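Nimard Completes Service Review of Hand-Held Gripper Sets at Plorkside

Nimard has completed a service review of the hand-held gripper sets used by its data collection team at Plorkside and has issued a revised maintenance schedule, which took effect in July. The schedule applies to every pair of grippers issued to operators for recording household tasks.

Each gripper carries a marker cube that allows the tracking software to establish the position of the tool. According to the review, most of the recordings rejected earlier in the year were traced to cubes that had shifted slightly on their mounts. Worn fingertip pads accounted for most of the remainder.

Under the new schedule, fingertip pads are replaced after 3,000 grasps. The previous limit was set by calendar date and took no account of how heavily a set had been used. One set examined during the review had logged 1,968 grasps and was returned to service after cleaning and a change of one mounting screw.

Operators are now required to carry out a short check at the start of each shift. The marker faces are wiped with a dry cloth, the cube mounts are tested for play, and the jaws are opened and closed fully 40 times while the software records their travel. A set that does not return to its zero position is tagged and sent to the workshop. Operators are asked not to tighten a cube mount themselves, as any change in its position must be followed by a new calibration.

"The cube and the jaws have to be treated as one instrument," said Sewwandi Weerakoon, who led the review. "If either of them moves, the calibration file no longer describes the tool in the operator's hand."

Calibration and repair work will continue to be handled by the Melesard workshop under the supervision of Willy Aerts. The workshop has added a second calibration bench and expects to return most sets within one working day. Replacement pads and mounting screws will be held on site at Plorkside.

Staff who require a copy of the schedule or a replacement service tag may obtain one from the equipment desk, which opens at 8:30 a.m.
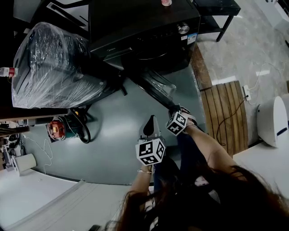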